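Dystopias that don't feel like homework?

marrowfat
Posted July 18, 2022
Finished Radetholm last night, all 15 chapters in two sittings. Want more like it. Surveillance state, small lives, no chosen one pls. Already read the obvious ones in school at 14 and they stuck.

tin_kettle
Try The Valent Papers. Slow start, 2 dull chapters on rationing, then it bites. Ending is bleak tho. 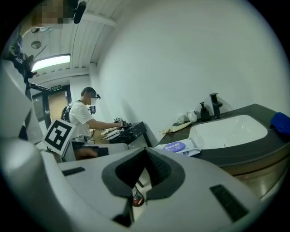 Also Plollport if you can find it, long out of print. My copy's been through a lot. There's a courier in it who carries banned pages across town for years and never reads one, and I think of him any time I see somebody at a counter with a black backpack on, like the guy in the white T-shirt up there. Best charcter in the book and he gets maybe one speech.

hexandrule
Disagree on Plollport. Courier is great, sure. Everything else is speeches. The minister talks for a whole chapter and the author clearly agrees with him?? Gave up in February, no regrets.

marrowfat
ok now I want to read it just to pick a side

tin_kettle
He's not agreeing, you're meant to squirm. Read the last third before you judge. The minister's own clerk stops writing things down halfway thru the big speech. Tiny detail, easy to miss.

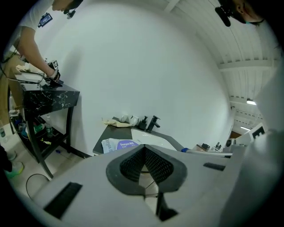 And once the clerk stops, the record in the appendix stops too, same sentence. So the book has been his transcript the whole time. Changes how you take every speech before it.

hexandrule
Fine, that's clever. Still too long. Lindqvist does the same trick in a short story.

oldgreywool
Which Lindqvist? There's a set of them on the used shelf near me, no jackets. Member 3954 here btw, first post in ages

hexandrule
The Ferry one. Thin green book.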